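Do Written Rules Improve Hand-Guided Gripper Demonstrations?
Project report, Robotics Practice module, Group 4
Ferkside

1. Why we picked this topic

Our group was given a handout called the Doolan checklist. It is a set of rules for recording demonstrations with hand-held grippers, and every group in the module is expected to follow it. It has sections on hand position, approach, finger opening, grip, and how to name the files. It reads well. What it lacks is any evidence that a person who follows it ends up with better recordings than a person who uses common sense.

We started out doubtful and we are still doubtful, though about different parts of it than we expected. This report goes through the rules we could test on a tabletop, says which ones we could apply the same way twice, and suggests changes. We did not train a policy on our data. Any claim about what the rules do for a trained robot is outside what we can support, and we think the authors of the checklist should say the same about themselves.

2. What we did

We planned 100 short demonstrations and split them into two sets of the same size. For the first set, the operator had read the checklist and kept it on the desk. For the second, the operator was told only what the task was. The tasks were simple: approach a container, grasp a wrapped item, place an item. Two of us then graded every recording separately, marking each rule as followed, broken, or can't tell.

The "can't tell" column was added after the first afternoon, when we noticed that we were guessing. It turned out to be the most useful column on the sheet.

3. Rules about the approach

Rule 3 says the fingers must be "fully open and centered on the target" before the operator moves in. This is one of the better rules. A grader can look at a single moment and mostly agree on it. 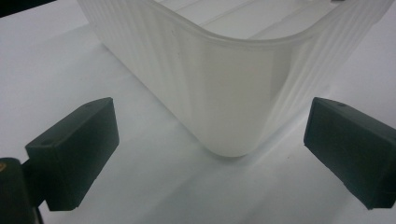

Figure 1. Fingers open, with the rounded corner of the container between them and still beyond the tips.

"Centered" was easy to grade with the ribbed container because its corner gives you something to line up with. "Fully open" was harder. The checklist gives no opening width, and the view from the tool does not come with a ruler. We both marked Figure 1 as followed, but all either of us could really say was that the gap was wide.

Rule 4 says the operator should "stop short of contact and confirm alignment." We have two complaints. A still picture can show that the fingers have not reached the object, but it cannot show that anyone stopped. You need the video for that, and even then, how long is a stop? One of us wanted a visible pause and the other accepted a slow approach. We disagreed on this rule more than on any other.

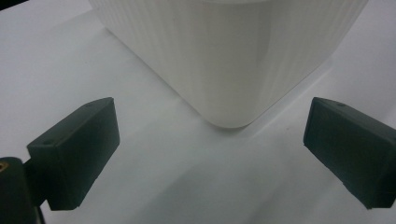

Figure 2. The gap between the fingers before contact. The left finger looks larger and closer than the right.

Figure 2 caused an argument of its own. One grader wanted to mark it down because the two fingers do not look even. The other said the rule is about the target, and the corner is in the middle of the gap. The checklist supports both readings. A rule that supports both readings is a suggestion, and we would rather it were labeled as one.

White objects on a white table are not mentioned anywhere in the checklist. In both figures the container and the surface are close in tone, and the ribs and the shadow at the base do most of the work of telling you where the object is. If background contrast matters, it deserves a rule. If it does not matter, we would like to know how the authors found that out.

4. Rules about the grip

Rule 7 asks for a "firm grasp that does not deform the object." We assume it was written with rigid boxes in mind. Foil packaging is creased before anyone touches it, so a grader has no way of telling from the grasp alone which creases came from the jaws.

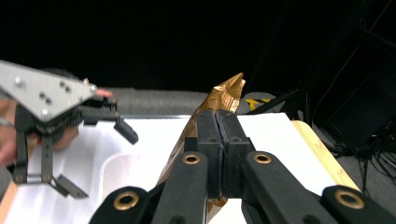
5. Two grippers at one table

The Doolan checklist treats two-handed work as one-handed work done twice. We don't agree. With two tools over the same tabletop, each one can block the other's view, and the operator's hand may come into view as well. Rule 9 says to "keep hands out of the recording where possible." The last three words let everybody off. We marked nearly all of the two-gripper recordings as can't tell for this rule, and we doubt any other pair of graders would do better.

There is also nothing about the space behind the table. Cables, equipment and bits of floor can all end up in the view. Rule 11 requires a "clean workspace," and it took us a while to agree that this meant the tabletop only. A group reading it the other way would have had to throw out good recordings.

We compared notes with the Flanura group, who used the same handout. They had read Rule 11 to mean the whole view. So two groups in one module were following one written rule and doing different things, and both would have reported full compliance.

6. Does following the rules help?

We can't say that it does. The set recorded with the checklist looked a bit more alike from one recording to the next, mostly in the approach. It also took longer to make, and operators kept looking down at the page. We did not time this properly and should have.

More alike is easier to grade. Whether it is better to learn from is a separate question, and the checklist slides from one to the other without comment. The cover note from Bretedthorpe, where the handout was put together, calls it "good practice." We asked what it had been compared with and were told it came from experience. That may be fine as a starting point, but it should be written on the front.

7. Changes we suggest

Give a finger opening in millimeters, or a mark on the tool that both operator and grader can check.
Replace "stop" in Rule 4 with a minimum pause in seconds.
Say whether uneven-looking fingers count against a recording.
Write a separate version of Rule 7 for soft and wrapped items.
Delete "where possible" from Rule 9, or delete the rule.
Define "workspace" in Rule 11.
Add "can't tell" to the official grading sheet.

8. Limits of this project

Both graders were also operators, so we sometimes knew which set a recording belonged to. We used one table and a small choice of objects. Our agreement on Rule 3 may come from the container having such an obvious corner, and we would not expect the same result with something round. The grading sheets are in the shared folder with the second grader's comments left in, including the ones about Rule 4.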